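# How the Rornthorpe Robot Club teaches a robot to do the washing

Have you ever been asked to put your clothes in the washing machine, and grumbled all the way there? Then you might like to hear what the children of the Rornthorpe Robot Club have been up to, because they have spent the whole school year helping a robot learn that very job (and it is a good deal harder than they expected!).

The club meets after school with two grown-ups, Rosângela Xavier and Pravesh Masilela. Rosângela used to mend lifts, and she is very patient about loose screws. Pravesh looks after the computer side of things and brings the biscuits. There are 35 children in the club, so they work in little teams and take turns.

The robot's name is Skurkska. Ramil Galang, who is ten, made the name up on the bus, and everyone liked the sound of it so much that it stuck. Skurkska has two arms with a hand on each, and every finger can bend, a bit like yours.

Now, think about picking up a jumper. You don't plan it, do you? You just grab it. A robot has to work out where the jumper is, how far to reach and how tightly to squeeze, and clothes make this tricky because they flop. A wooden block is the same shape every time you lift it, but a jumper never lands the same way twice.
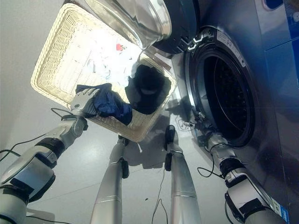

How does a robot learn to pick up clothes?

It practises, over and over, and a computer keeps a record of each try. The children's team has saved 500 tries so far, and the computer looks through them all to find out which ways of moving the hand worked best.

Some of those tries were very silly indeed. Back in October, Skurkska kept picking up the same sock and waving it over its own shoulder, and Ramil laughed so much he had to go and sit in the corridor. The team kept that one too, as mistakes are useful. If the computer only ever saw good tries, it wouldn't know what a bad one looked like.

Each team has its own jobs to do. One writes down what happened, one checks the arms, and one, led by Mark Anthony Padilla, thinks up new things for the robot to practise. Mark Anthony's next idea is pillowcases, which he says are "basically giant socks".

If you would like to try something similar at home, put on a pair of thick gloves, shut your eyes and ask a friend to hand you a T-shirt. Try to find the sleeves. It takes ages!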